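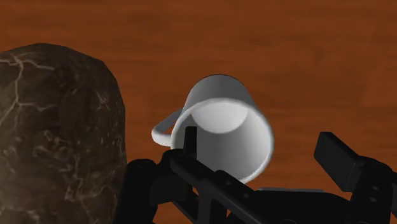 ORACH, January – The Saturday coffee morning at the Vasiliu Street hall is moving to a later start. From this month the doors open at 10 a.m. and the last pot goes on at noon. Anca Dumitrescu, who keeps the rota, asked regulars before the holidays and most of them wanted the extra hour.

The price of a cup stays at 80 cents, with refills free. Tea is the same. Cake is priced by whoever baked it, and the money goes in the tin by the hatch. Last year the tin and the cup money together brought in $974, and all of it went toward the new water heater. The old one was taken out in December after it failed for the second time.

We are still short of mugs. A good many got chipped or went home with people over the fall, and there were mornings when the washing up could not keep pace. If you have plain mugs you no longer use, leave them in the crate inside the side door. Please don't bring glass ones, as they do not survive the big sink.

Margit Rustad has agreed to bring her rye bread again on the first Saturday of the month. Emanuel Dobre will have the chess boards out in the back room from 10:30, and beginners are welcome – he has 2 spare sets.

Parking behind the hall is closed while the drain is repaired. Use the lot on Drotum Lane, or take the 93 bus, which stops across the road. Anyone who needs a lift can call Lenuța Buzatu by Thursday evening at the usual number.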